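Closing the gap

Inès Roussel spent most of June on a delay too short to notice by eye. Her software at Gavutari tells a gripper when to close, and it was closing late.

The company's planner works in short steps. A camera near the jaws sends pictures to a model, the model proposes the next eight moves, and the controller carries them out while the model thinks again. By the time the new moves arrive, the old ones are partly used up. If the two sets disagree, the arm twitches.

"People blamed the model for months," Roussel says. "The model was fine. We were feeding it pictures with the wrong time on them."
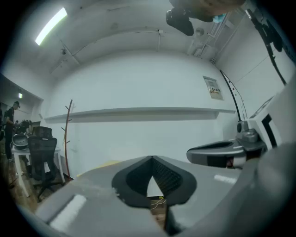 Her colleague Mathis Rolland wrote the tool that found the fault. Clustau, as they call it, lines up each picture with the joint readings taken at the same moment and draws both on one timeline. It showed the jaw position running up to six readings behind the camera. The grip command was right for a hand that had already moved on.

The repair took seven lines of code. Every message now carries the time it was measured, and the planner throws away any move whose moment has passed. Rolland then replayed 1000 stored grasps through the old and new versions to compare them, a job he left running overnight.

Soft objects are still a problem. A cloth changes shape as the jaws meet it, and the planner has no good way to guess how – it simply looks again and makes a fresh plan. Roussel wants to add touch readings next, starting with the firm's older Brunet controller, where the timing code is easier to change.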